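Plaltness House, shared study rooms and craft room
Fire, electrical and general safety inspection: checklist with comments
Inspected by: Kauko Huttunen
Received by: Sointu Saarela, house office
Date of visit: April 22, 2025
Previous visit: June of last year

Marks used: OK = in order. FIX = must be repaired or changed. WATCH = in order now, look again at next visit. N/A = we do not have this.

1. Exits and routes

1.1 Main door opens fully from inside without key. OK
1.2 Back door opens fully from inside without key. FIX
Comment: The door opens, but the lower bolt is stiff and I needed both hands. A child or an older person would not manage it. Please oil the bolt first. If it is still stiff after this, change it.
1.3 Corridor is free for its whole width. WATCH
Comment: The coat rack was moved last year as I asked. The shoe bench has come in its place. The corridor is still wide enough, but nothing more should be put there.
1.4 Exit signs are lit. OK
1.5 Emergency light works when the test button is pressed. FIX
Comment: The light by the stairs goes on and then becomes weak in a short time. I think the battery is old. The type is written on the inside of the cover.

2. Fire equipment

2.1 Extinguishers are in their places and the pins are sealed. OK
2.2 Service label is valid. FIX
Comment: The label of the extinguisher number 272 (kitchen) has passed its date. The other extinguisher is valid. Tolley has the service contract, so please call them and ask that they take both in the same visit. It is cheaper.
2.3 Fire blanket in kitchen. OK
2.4 Smoke alarms tested. OK
Comment: All gave sound. The one in the craft room is yellow from age, and I could not read the year of making. Alarms should be changed after ten years. If the office has no receipt, I recommend to buy a new one.

3. Electrical

3.1 Distribution board is closed and the circuits are labeled. WATCH
Comment: Labels are written by pencil and two of them are difficult to read. Mr. Weerasinghe from the electrical firm promised to print new ones.
3.2 Ground fault protection trips when tested. OK
3.3 No extension cord is connected to another extension cord. FIX
Comment: Same remark as last year. Under the window in the second study room there are again two cords in a chain, and a heater at the end of it. The heater is marked 2000 watts and must go directly to a wall outlet. I disconnected it and told this to the office.
3.4 Cords have no damage. OK
3.5 Kettle and coffee maker stand on a hard surface which does not burn. OK

4. Furniture and storage

4.1 Tall shelves are fixed to the wall. FIX
Comment: The bookcase in the first study room moves when I push it with one hand. Two angle brackets at the top are enough. The wall is brick, so use correct plugs.
4.2 Shelf units standing on desks are screwed to the desk and not only placed on it. WATCH
Comment: Heavy books should be on the lowest level. Please check the screws by hand twice in a year.
4.3 Paper and drawings are not stored near heaters or lamps. OK
Comment: Children's drawings may be kept rolled, but please do not lean the rolls against a radiator. A box with a lid is best.

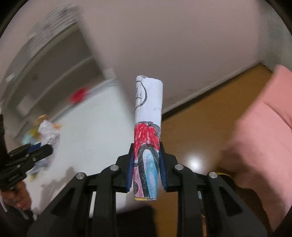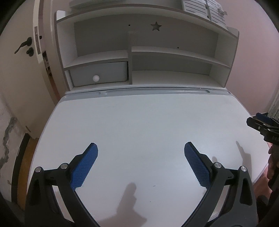 Rolled drawing; white desk with hutch.

4.4 Nothing heavy is stored above the height of the head. FIX
Comment: The box of floor tiles on top of the cleaning closet. I measured 79 inches from floor to the bottom of the box. It should be taken down to the floor, by two persons.
4.5 Chairs are stable. OK
Comment: One stool in the craft room was loose. I tightened it during the visit.

5. Floors and stairs

5.1 Floor has no loose edges. WATCH
Comment: The carpet strip at the kitchen door is beginning to rise. For now it is only a small corner.
5.2 Handrail is firm on whole length. OK
5.3 Stair edges can be seen clearly. FIX
Comment: The light strip on the lowest step is worn away. The Prorkow tape which was used on the upper steps has lasted well, I would take the same.

6. Chemicals and first aid

6.1 Cleaning liquids are in original bottles. OK
6.2 Closet is locked. FIX
Comment: The key was in the lock. It should hang in the office.
6.3 First aid box is complete. FIX
Comment: Burn gel is missing and the eye wash is too old. Bandages are enough.

Order of work

Before the next evening course: 1.2, 3.3, 4.4, 6.2.
Inside one month: 1.5, 2.2, 4.1, 5.3, 6.3.
WATCH items do not need an action now, but please write to this same sheet if something changes.

Note from the office (S. Saarela): Key of the cleaning closet is now in the office. The back door bolt is oiled and moves better, Kauko will try it when he comes to see the tile box. Tolley has been called and we wait for their time.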